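**Ticket 931: arm stops dead mid-push, "contact force exceeded"**
Opened by: Vidar Solheim
Cell: Pravby bench, block-pushing setup
Status: open, see bottom
September 2025

OK so I'm writing this all down in one go while it's fresh, sorry for the length. The short version is that the Pravby arm keeps going into a protective stop while it's pushing blocks around the board, and I've lost most of a day to it.

What happens: you start the normal push routine, the arm comes down next to a block, starts sliding it, and somewhere along the way it locks up with the contact force message. The brakes clunk (scared me the first time!) and the whole run is dead until you clear it on the pendant. Sometimes it gets through a long stretch with no trouble. Sometimes it quits on the very first move. Nothing was damaged that I can find, and my hands weren't anywhere near it, but I don't like an arm that stops for reasons I can't explain, so I'm treating it as a safety thing until we know better.

**First guess: the blocks**

I figured something was sticking. If a block jams against its neighbor, the tip keeps shoving and the force climbs. So I took everything off, wiped the board down, wiped the bottoms of the blocks too, and put them back. Ran it again. Same stop, second push.

Then I tried it with just one block out, the cube, nothing else to bump into. It still stopped! So that's not it, or at least that's not all of it.

**Second guess: the force limit**

The limit was set to 65 in the Salleo config, same as it's always been as far as I know. I checked it against the copy on the shared drive and they match. I did NOT raise it to see if the problem went away, and please don't anybody else do that either. I know it's tempting. If the arm is really pressing on something, I want it to stop.
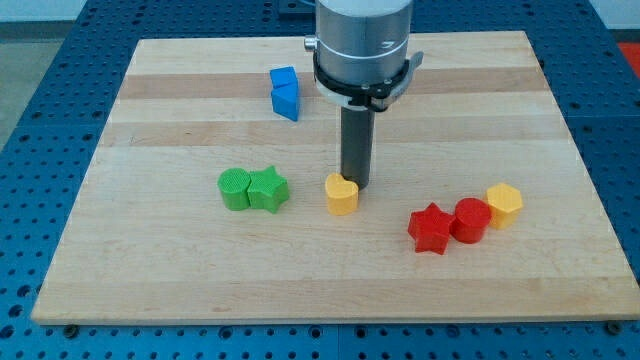 What I did instead was slow everything way down and watch the tip from the side with my chin practically on the desk (outside the taped line, don't worry). And at slow speed I could finally see it. On the left half of the board the shaft travels with a nice little gap under it. As it works its way over to the right, the gap gets smaller and smaller, and near the right edge it's rubbing the wood. You can hear it, a sort of dry squeak. Once I knew what to listen for I heard it at full speed too, right before the stop.

So either the board is tilted or the arm thinks it's somewhere it isn't.

**Third guess: the height is off**

I slid a feeler gauge under the tip in both places. Left side, 2 mm, which matches the number in the routine. Right side, I couldn't get the thinnest leaf in. I swapped in the spare board from the cabinet and got the same thing, so it's not warped wood. I also put a level on the blue plate and the bubble sat in the middle.

That leaves the arm's idea of where the table is. I dug back through the change notes, and the work plane got retaught when the clamp on the collar was loosened to change the shaft. The Drallmont procedure says to touch off at three points spread out as far apart as you can get them. The three points saved in the file are all bunched up in the left back area, almost on top of each other. Any tiny error there gets stretched out by the time you're all the way over on the right. I'm pretty sure I'm the one who taught those points, by the way, so no finger pointing from me.

**What I've done so far**

- Retaught the plane with the points out toward the corners
- Retightened the collar clamp and put a paint-pen line across it so we'll see if it slips
- Checked the gap again: 2 mm on the left, and the gauge goes in on the right now with the same drag
- Left the force limit alone
- Saved the old plane file with "_bad" on the end in case Lau wants to look at it

I ran the routine at reduced speed afterward and it got to the end with no stops. I haven't done a full-speed run yet. I want a second person at the e-stop for that, and everyone had gone home.

**Still open**

I can't rule out that the clamp had slipped a bit as well. I tightened it before I thought to check, which was dumb. If the paint line ever stops lining up, please write it in here and don't just snug it back down.

Also, could someone at Lau tell me if the software can warn you when the teach points are too close together? It took mine without a peep.

Leaving the cell tagged as reduced speed only. Key's in the usual drawer.

Vidar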